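Pultside notes – the held-out rooms result

Sun 26 January

Quick one, the heating is off at Kerkell and I want to get home. But the numbers came in Friday night and I've been chewing on them all weekend.

Recap for anyone who skipped the last post. We collect pick and place demos with hand-held grippers, no arm involved, then train a policy on the wrist view and put it on the real arm at the lab. Question since August has been what to spend collection hours on. More demos in the same room? Or fewer per room and more rooms?

So I ran both. Set A: 800 demos, all from the Rarbridge bench, same table, same lights. Set B: 505 demos spread over people's homes, whatever was lying there, whatever tablecloth. Same network, same training steps, same seed. Then 300 trials each on objects and backgrounds neither set had seen.

B won. Smaller set, and it wasn't close. On the old bench A is still a bit better, as you'd expect, but move the arm to the kitchen table and A just hovers. Goes down, stops short, opens, closes on air. B goes down and grabs something. Not always the right something.

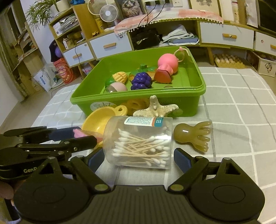

Clutter seems to matter more than I gave it credit for. I retrained B with the messiest 50 demos taken out – toys everywhere, shelves in the background, see-through stuff on checked cloth – and put in 50 tidy ones from the same homes. Success on clear objects dropped straight away. Opaque ones hardly moved. So my guess is the policy learns where a clear edge is from how the stuff behind it looks, and a plain backgound gives it nothing to work with. Guess only. Haven't tested that properly.

Things I don't trust yet:

One seed. I know. Two more are queued.

The grasp label. We call it a success if the jaws close and the object leaves the table, so a canister pinched by its lid counts the same as one held round the middle. Needs splitting.

Soft toys. Both sets do well on anything rubbery and I think thats the pads doing the work, the policy gets away with being way off center. Should probaly be scored apart from the hard plastic stuff.

Also the Rengifo calibration script had the left and right jaw offsets swapped for part of set A. Fixed it, reran, A went up a little. Ranking didn't change. If you pulled the code before Friday, pull again.

Next: same comparison with the demo count matched, which I should have done first. Cut A down to 505 and see how much it even loses. If the answer is hardly anything then the bench hours at Rarbridge go to home visits from now on.

Plots when the other seeds finish.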